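Odthorpe Community Kitchen: refurbishment working group
Minutes of the August meeting, 10.15 am

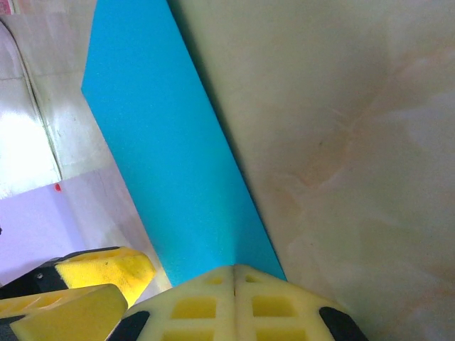
Item 3: blue board and marble-pattern surface.

Present: B. Gallegos (chair), representatives of the kitchen users, the fitting contractor (Cárdenas) and the materials supplier (Premo). Apologies were received from Bekudix, who hold the order for the extractor hood.

1. Minutes of the previous meeting
Agreed, with one correction. Under item 4 the depth of the store cupboard should read 245 mm.

2. Matters arising
2.1 The replacement tap washers have been fitted. The cold tap on the back wall still runs slowly and the isolating valve is to be checked before the next session.
2.2 The key register is up to date. Two sets remain signed out to the fitting contractor.

3. Surfaces
3.1 Berenice Gallegos reported on the marble-pattern surface. The pattern is cream to light beige with peach and tan veining. Users had asked whether crumbs and spills would be hard to see against it. Cárdenas advised wiping down along the full length at the end of each session, whether or not marks are visible.
3.2 The board is cyan-blue with a matt finish and a fine speckle. Premo confirmed that the colour is a stock one and that further boards can be supplied to match. The group had previously considered a pale board. It was agreed to keep to blue, as the edge can be seen clearly against the cream.
3.3 There was some discussion of where the board should be kept when not in use. Storing it upright in the cupboard was preferred by the users. Cárdenas noted that the cupboard shelf would need to be raised by 60 mm to allow this. Agreed.
3.4 Abrasive pads are not to be used on either surface. The cleaning sheet by the door will be amended.
3.5 Glare was raised by one of the users. White gloss finishes reflect strongly when all the lights are on. No change to the finish is proposed. Cárdenas will price a diffuser for the fitting nearest the window.

4. Extractor hood
4.1 In the absence of Bekudix this item was taken briefly. The duct drawing shows a finished diameter of 138 mm, which does not match the wall opening. The chair will ask for a revised drawing.
4.2 The hood is not to be ordered until the drawing has been received and checked on site.

5. Costs
5.1 The quotation for raising the shelf and sealing the rear joint was tabled at £245. Approved.
5.2 Premo will quote separately for two additional boards.

6. Any other business
6.1 The morning users asked for the worktop to be left clear overnight. Agreed, and to be added to the cleaning sheet with the change under 3.4.
6.2 The drawer next to the sink sticks when full. Cárdenas will look at the runners while on site for the shelf.

Actions
B. Gallegos: request revised duct drawing from Bekudix; amend cleaning sheet.
Cárdenas: raise shelf; seal rear joint; check isolating valve and drawer runners; price diffuser.
Premo: quotation for two boards, blue, to match.

The meeting closed at 11.40 am. The next meeting will be held in the kitchen once the shelf work is complete, date to be circulated by the chair.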